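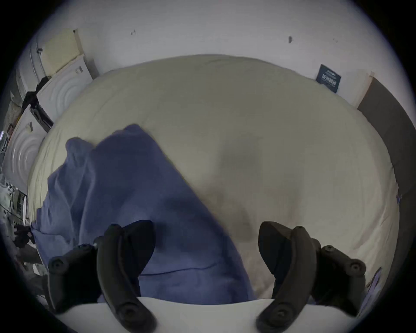 Figure 2. Wrist view from the Incombe towel set: the hand-held gripper open over a crumpled blue towel on a cream duvet.

4.2 Where the grasps went wrong

I should own up early in this section, because the worst fault we had was one I'd looked straight past for most of September. We collected 1,000 towel demonstrations with the hand-held gripper, trained the Sesirura policy on them, and moved it over to the Estrella arm with the same fingers fitted. The first runs looked lovely. Then the arm started picking up the bed.

What I mean is that the fingers would close on the towel and take a good pinch of duvet along with it. The arm would lift, the duvet would come up in a tent, and the wrist would carry on pulling until the force limit cut in. In 6 of the logged runs the limit cut in too late and the arm dragged the whole lot sideways (I was standing at the stop button for all of them, and I used it twice). Nothing was hurt apart from a finger mount, which cracked at the screw holes and had to be reprinted.

My first guess was colour, and it was a bad guess. Blue on cream is about as easy as it gets, as Figure 2 shows, and the towel masks were fine when I went back through them. The trouble was height. A duvet bulges and gives way when you press on it, and the policy had no good idea of where the towel stopped and the soft stuff underneath began. A person holding the gripper feels that through the handle and eases off without thinking – I certainly did – but none of that feeling gets into the video.

There was a second fault hiding behind the first. The Viritz controller, as we had set it up, smoothed the force readings over a window that was far too long, so a slow pull on bedding looked harmless until it was well under way. We shortened the window and added a plain rule: if the load keeps climbing after the first bit of lift, open the fingers and back off. It's crude, and it does drop the odd towel that was held perfectly well. I can live with that. The runs in Section 5 all use the new rule, and the older ones are kept apart in the results table.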